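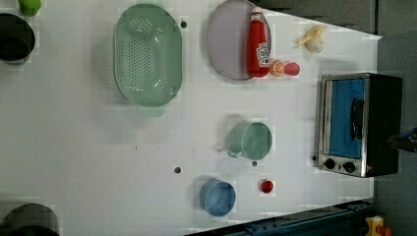 What is a colander used for?

A colander is used to drain liquid from food. Water passes through the holes in the bowl and the solid food stays behind.

Colander

A colander is a bowl-shaped kitchen vessel with holes in its base, and often in its sides as well. It is used mainly for draining boiled pasta and vegetables and for rinsing fruit, salad leaves and pulses. The word comes from the Latin colare, to strain. It is a coarser tool than the sieve, in which a fine mesh takes the place of punched or moulded holes.

Form and materials

Colanders are made in enamelled steel, stainless steel, aluminium, ceramic and plastic. Metal types are normally round and stand on a ring foot or on three short feet, which keep the base clear of the drained water. Plastic types are moulded in one piece and may be round or oval. An oval colander fits more easily across a narrow sink, and many have a flat tab or a pair of tabs by which they can be lifted or hooked over the edge.

The pattern of the holes varies. Older enamelled colanders often have them grouped in stars or petals, a habit carried over from hand punching. Moulded colanders tend to have plain rows. Small holes retain rice and lentils but drain slowly - large holes drain quickly but let small grains through. The Adix oval pattern has 200 holes, all of them in the base, and is sold in pale green and in white. The Berngate pattern is deeper, with slots in the side walls.

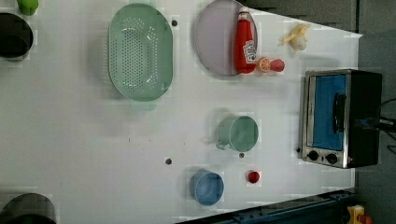 Side slots allow water to escape when the base is covered by food, and so they suit leafy vegetables, which lie flat and block the holes beneath them. A colander with holes in the base only should be shaken gently from side to side during draining. The rim should be smooth and turned outwards, as a sharp rim is uncomfortable to hold when the vessel is full.

Use

The colander is placed in the sink, or over a bowl if the liquid is to be kept. The pan is emptied away from the body, slowly at first. Pasta is left to drain for a short time only, as the pieces stick together once the surface starch dries. Soft fruit such as peaches is rinsed in small amounts under a gentle flow. Washed fruit may be left in the colander until dry and then moved to a plate or bowl.

Further uses include steaming over a pan (metal types only), draining salted aubergine under a weighted plate, and holding back curds when lined with cloth. A plastic colander must not be placed in an oven, including a small worktop oven, nor on a hot surface. The Prokach type is marked as safe for boiling water but not for dry heat.

Sizes

Domestic colanders are commonly described by width or by capacity, and makers do not agree on which. In the Amarasinghe range the smallest holds 2 litres and is intended for berries and for single portions. A large round colander takes a family quantity of potatoes but is awkward to store, and it is usual to nest it with the mixing bowls.

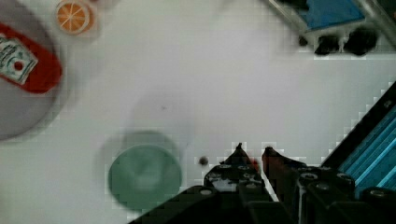
Nested storage requires that the vessel be fully dry, as water trapped between two bowls leaves marks and, in enamelled steel, encourages rust at any chipped hole. Oval types nest poorly with round bowls and are more often hung from the tab or stood on end.

Care

Holes are cleared most easily straight after use, before starch has set. A stiff brush is worked from the outside inwards. Plastic colanders stain if left in contact with beetroot or tomato sauces, ketchup included, and the stain is seldom removed completely by washing. Aluminium dulls in the dishwasher. Cracks in plastic generally start between two neighbouring holes and spread along the row, at which point the colander should be replaced.

Related vessels

Sieve
Chinois
Salad spinner
Steaming basket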